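Jullmont House, Upper Floor
Fire and Electrical Walk-Through, Sleeping Rooms
Date of inspection: 30/04/2023
Inspected by: Daranee Suksawat
Prepared for: Olaniyan Property Management

Status codes: OK, FIX (repair needed), WATCH (acceptable now, check again next visit), N/A.

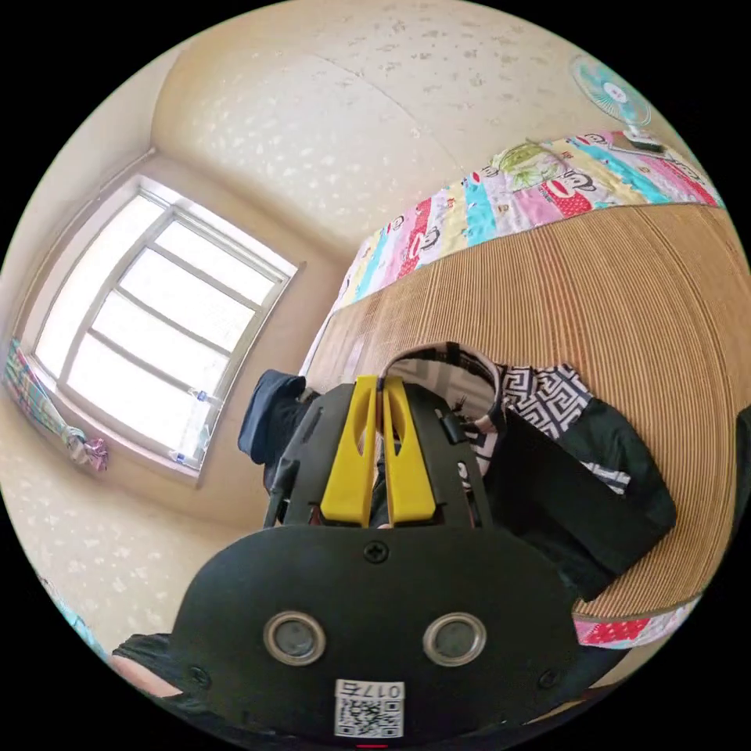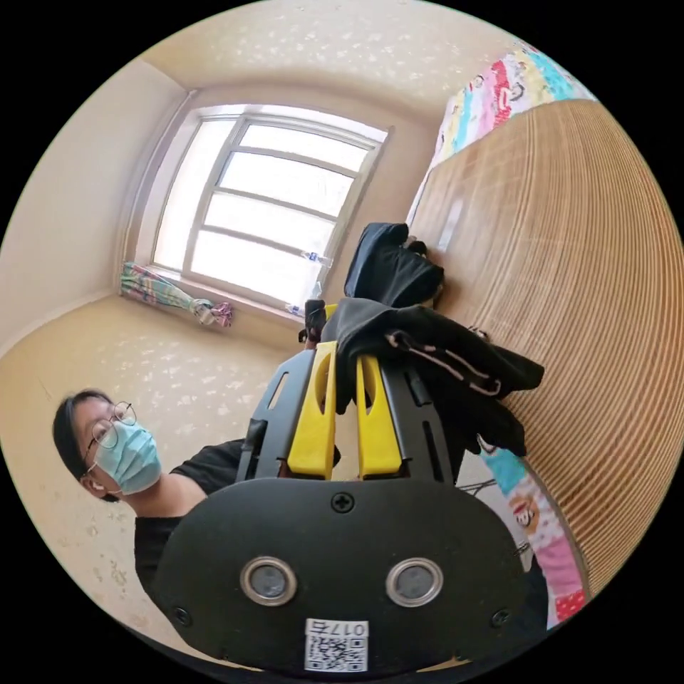

Section A. Smoke and carbon monoxide alarms

A1. Smoke alarm in every sleeping room. OK
A2. Smoke alarm in hallway outside sleeping rooms. OK
A3. Alarms sound when test button is held. FIX
Comment: The rear bedroom alarm chirped once and stopped. Put in a fresh battery and got the same result. Replace the whole unit. The date on the back is past the ten-year limit anyway.
A4. Alarms interconnected. WATCH
Comment: The hallway alarm sets off the front bedroom and the stairs. Could not confirm the rear bedroom because of A3. Retest when the new unit is in.
A5. Carbon monoxide alarm on this floor. OK
Comment: Plug-in type, low outlet by the linen closet. Tenants have been told to leave it plugged in. The vacuum cleaner cord reaches fine from the other outlet.

Section B. Way out

B1. Bedroom doors open fully and latch. WATCH
Comment: Front bedroom door rubs at the top corner. It closes with a push. Will probably get worse in the humid months.
B2. No key-only locks on the inside. OK
B3. Each bedroom window opens without tools. FIX
Comment: Rear bedroom sash is painted shut on the left side. I got it up 2 inches and quit before I broke something. Needs to be cut free with a paint knife, then sanded and waxed. This is the second exit for that room, so it goes at the top of the list.
B4. Window opening large enough to climb through. OK
Comment: Front bedroom only. Clear opening measured 33 inches wide. Rear bedroom to be measured after B3 is done.
B5. Hallway and stairs clear. FIX
Comment: Two storage tubs and a folded drying rack on the landing. Tenant agreed to move them to the basement. Same comment as last time.
B6. Handrail tight. OK
B7. Stair light works from both switches. OK

Section C. Outlets, switches and cords

C1. Outlet and switch covers in place, no cracks. FIX
Comment: Cracked cover behind the dresser in the front bedroom. I had spare covers in the truck but they were white and these are ivory. Any color will do as far as I am concerned, but check with Olaniyan.
C2. Outlets hold a plug firmly. WATCH
Comment: The one nearest the rear bedroom door is loose but still grips. Swap it when the electrician is next here.
C3. Outlets test correct for wiring and ground. OK
C4. No extension cords used as permanent wiring. FIX
Comment: Brown household cord run under the rug in the front bedroom. It was warm to the touch at the plug end. Unplugged it and left it with the tenant along with a note. Do not put it back under the rug.
C5. Power strips not plugged into other power strips. OK
C6. Bulbs within the fixture rating. OK

Section D. Heating

D1. Space heaters have tip-over shutoff. OK
Comment: One heater on this floor, a Brakar oil-filled type. It shut off when tilted.
D2. Three feet clear on all sides of heater when in use. WATCH
Comment: Not in use at the time. Went over the distance with the tenant, curtains included.
D3. Baseboard heaters free of dust and fabric. FIX
Comment: Heavy lint in the rear bedroom unit. Turn off at the breaker before vacuuming.

Section E. Furniture

E1. Tall furniture anchored to wall. FIX
Comment: The Grarnholm bookcase in the hallway is not anchored. Strap kit was in the top drawer of the hall table, still in the bag. There is a stud behind the left side.
E2. Beds not blocking window or heater. OK

Work order

Order number 545. Includes A3, B3, C1, C4, D3 and E1. B5 is for the tenant.
A3 and B3 are to be done first. The others can go together in one trip.
WATCH items do not need a work order but stay on the sheet.
Next walk-through: June. Bring the step stool, the one kept in the basement has a split tread and should be thrown out.

Copy to tenant. Copy to office file.
D. Suksawat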